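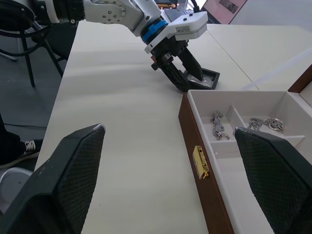 Two silver chains, one jewelry box, one long evening.

How to Untangle a Necklace Without Saying Anything You'll Regret

A chain left alone in a drawer will knot itself. I own 7 necklaces and have at one time or another worn 3 of them, the rest being what I'd call a mass. This method has rescued most of it.

What you need: a pale, smooth table, two sewing pins, a drop of baby oil and a podcast you don't mind missing parts of.

1. Open the clasp. A closed necklace is a loop, and you will spend an hour threading it through itself.

2. Take out one chain at a time. Leave the others in their compartments, where they can only hurt themselves.

3. Lay the chain down in a loose heap. Don't pull the ends. I know you want to. A rope-style chain like the silver one below grips itself harder the moment you tug. 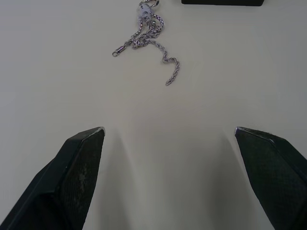
4. Find the tightest knot and roll it gently between two fingertips until it loosens a little. Add the oil if it sulks.

5. Slide both pins into the middle of the knot and ease them apart — slowly, and over the table, never over carpet.

6. Wash off the oil with dish soap, dry the chain flat, and close the clasp before you put it away. One necklace per compartment. Charms go in last, facing up.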